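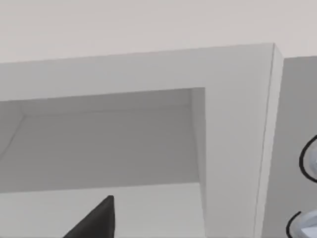
4. Seeing enough to plan: the view scorer

I want to spend this section on the part of our stack that I like best and that gave me the most grief, the small module that decides if the current view is worth handing to the planner at all. We call it Vindinance. It sits between the renderer and Heo (our task planner, see Section 3), and its whole job is to put one number on a view before anything downstream gets excited about it.

Figure 3, at the head of this section, is my favorite hard case. You get a pale ceiling, a big white L-shaped frame, a gray recess, and the dark tip of the gripper finger poking up from the bottom, with bits of the robot outlined in black over at the right. Everything in the background is flat and some shade of white or gray. Is the recess the inside of a cabinet? A shelf? A doorway header seen from below? I've looked at that view more than anyone should and I still wouldn't bet my lunch on it. Our first segmentation model had no such doubts. It labeled the recess "cabinet interior" with very high confidence, and Heo cheerfully planned a reach into it.

That failure pushed us to split one question into two. The first is geometric: how well do the pixels we have pin down surfaces? The second is about the task: does anything in view matter to what we're trying to do? A view can do fine on one and badly on the other. Figure 3 has lovely clean edges, including a thin seam down the side of the white post that any line detector will adore, and yet it holds no loose object to work with. The first version of the scorer loved it. Edge density alone turns out to be a terrible proxy for usefulness, and I'm a little embarrassed by how long I kept trying to rescue it with thresholds!

4.1 What goes into the score

The current scorer takes three inputs: the color render, a depth estimate from our stereo head, and a mask of the robot's own body. We compute the mask from joint angles and the robot model, so it costs almost nothing at run time. Chih-ming Hsu wrote that piece and also found the bug that had been haunting us, which was that the contour lines drawn around the robot's links fell just outside the mask. Those bold black arcs at the right of Figure 3 were being read as scene structure, and very strong structure at that. We now grow the mask by 3 pixels and the phantom obstacles are gone.

With the robot masked out, a shallow network predicts per-pixel uncertainty in depth, and we average it over the region Heo says it cares about. If Heo has no region yet (start of an episode, or after a replan) we average over everything. The result goes through a second head that has been trained on planner outcomes, so it learns which kinds of uncertainty hurt. Blank ceiling is uncertain in depth, sure, but no plan ever depended on it. A blank recess right beside a fingertip is a different story.

When the score is low we don't stop the arm. We tried that and it looked like the robot was having an existential crisis. What we do now is ask the controller for a small camera-improving motion, chosen from a fixed set, and rescore. The planner sees the new view only once the score clears the bar, or after 2 attempts, whichever comes first. After that Heo gets the view with a warning flag and plans conservatively: shorter reaches, wider clearance, no contact goals.

4.2 Thin things

Blank surfaces were half of our trouble. Thin wire was the other half, and the dish rack is where it all came to a head. The rack has everything a depth estimator hates. You can see the wall and the counter straight through it, the plate dividers repeat in little arches that look just like their neighbors, and the counter has faint diagonal veining that likes to get matched as if it were wire. Soft shadows of the bars fall on the counter too, so the pattern shows up a second time in a place where there's nothing to bump into.

Our stereo head used to fill the gaps and return the rack as a solid box. For collision checking that's safe, kind of. For placing a plate it's useless, as the slots simply vanish from the planner's world. Yen-ting Lo suggested training the uncertainty head on a separate thin-structure loss, where errors on a rod count far more than errors on the counter behind it. I was skeptical (I thought it would just light up on every marble vein in the kitchen) and I was wrong. It does fire on veins now and then, mostly at grazing angles, but the slots come back as slots.

The utensil caddy is a nice sanity check within the same view. It's a solid, dark container hooked inside the left end of the rack, with the rack's bars crossing in front of it. A good estimate should put the bars nearer and the caddy behind them as one continuous surface. The old head chopped the caddy into strips. The new one keeps it whole, and its opening is now usable as a drop target.

I should mention the foreground as well. A dark cylinder stands in front of the rack and overlaps the bottom front rail, and the gripper finger fills the lower left corner. The finger is handled by the body mask. The cylinder has to be handled by depth alone, and dark on dark at that overlap is still our weakest spot. We don't have a neat fix. For now the scorer marks the boundary as uncertain and lets the controller look for a better angle.

Figure 4. Simulated view of the wire dish rack, with the utensil caddy at left, a short dark cylinder in front, and one gripper finger in the lower left corner.

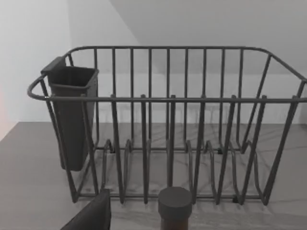 4.3 Training details

All training views were rendered in Plurkosley using the Flonddale kitchen layouts. We used 1345 episodes and kept 30 views from each, sampled evenly over time so that dull stretches stayed in. My first instinct was to throw the dull ones out, and the scorer that came from that cleaned-up set had no idea what to do with a plain white panel. Camera pose noise was added at render time. Lighting was left soft and even throughout, which I'd change if we did this again, as we can't say much about hard shadows or glare.

The two heads are trained one after the other, uncertainty first, then outcome with the uncertainty weights frozen. Joint training worked in small tests but made debugging miserable: whenever a score looked odd, I couldn't tell which head to blame. The weights used in the rest of the paper are the February 2019 set, and Section 5 compares them against the edge-density baseline and against running Heo with no scorer at all.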